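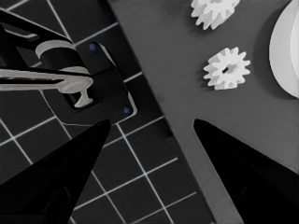
Dark gray square tile, thin white grout lines.

**5/24/20, grout bench, haze and joint color**

Picking up from the last entry. Panels were grouted yesterday, two mixes, same white pigment: Vitberg unsanded and the Jisov fine-sanded. All panels use the dark gray porcelain from the Carretero lot. The question is still whether the white joint stays white against a dark body after washing, and how much haze is left on the tile face.

Mixing notes. Vitberg went in at the low end of the water range on the bag and was stiff for the first few strokes, then loosened after the slake. Jisov took more water than I wanted. I added it with the squeeze bottle and did not weigh the last addition, so treat the Jisov water ratio as unknown for this batch. Next time the bottle goes on the scale before and after.

Slake was 9 minutes for both. Remixed by hand with the margin trowel, no drill. The drill pulls air into small batches and I had pinholes in October that I blamed on the pigment for far too long.

**Washing**

First wash was at 60 minutes on the long-wait panels. The short-wait panels were washed as soon as the joint held a thumbprint without sticking. Damp sponge, wrung hard, diagonal passes across the joints, one face of the sponge per pass. Water changed between panels.

| Panel | Mix | First wash | Haze on face | Joint color, dry |
|---|---|---|---|---|
| A | Vitberg | thumbprint | light, wipes off | even |
| B | Vitberg | 60 min | heavy, needed white pad | even, slightly brighter |
| C | Jisov | thumbprint | light | blotchy at intersections |
| D | Jisov | 60 min | moderate | mostly even |

Panel C: the pale blotches sit where four corners meet. The joint is also low there by feel, so I think the sponge dragged paste out while it was still soft and left it wet longer. The excess water in the mix won't have helped. I can't separate the two causes from this run.

Panel B: color is the best of the set but the haze was bad enough that I would not recommend the wait to anyone doing a full floor. The pad left no scratches that I can see under the raking lamp. The matte face hides a lot, so check again once it is fully dry.

**Dark body problem**

Haze that would pass on a beige tile fails here. On panel D the face looked clean while damp and then dried to a gray bloom near the edges. Judging damp panels is a waste of time. From now on no haze rating goes in the table until the panel has sat overnight on the rack.

Tried the Zaltow haze remover on the offcut from B. Diluted to 5 percent, on for two minutes, rinsed twice. Face came up clean. The joint surface felt faintly rough afterward, which suggests it is etching the cement. Not using it on the test panels until they have cured.

**Perla Chávez, note added at the bench:**
The low intersections on C could also be the float. The edge on the green one is rounded over and it digs when you lift off. I checked it against the straightedge. Use the new float for the repeat or we will be chasing this again.

Agreed. Green float is in the scrap bin.

**Joint width**

Spacers were all from the same bag but some 2 percent of them were malformed, with flash on one leg. Picked those out by eye. Calipers on the dry joints showed no trend between panels, so width is off the suspect list. Raw readings are in the back of the book.

**Next**

- Repeat C with weighed water and the new float, both wash times.
- Stain test on A and D after cure: coffee, oil, mop water from the shop floor.
- Sealer on half of each panel only, taped down the middle.
- Order more Vitberg. The open bag has lumps near the fold and I don't trust it.
- Rack is full on the left side; repeat panels go on the lower right shelf, labels facing out.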